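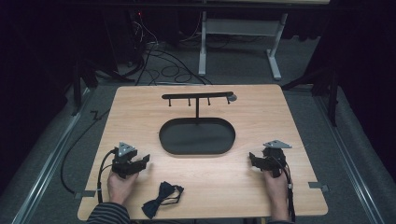
gurkia_lane
Repotted all 11 of my African violets in June and they're blooming like crazy! Bottom watering is the whole trick, I swear.

sarkar_s
Gorgeous, but I top water mine and get plenty of flowers. Light matters way more.

gurkia_lane
Maybe, but mine never moved from the east window!

Rafsan B
Fresh soil did it, if you ask me. How long do you soak them?

gurkia_lane
Half an hour, then I let them drain. The purple one (I call him Gil) has 4 new buds!!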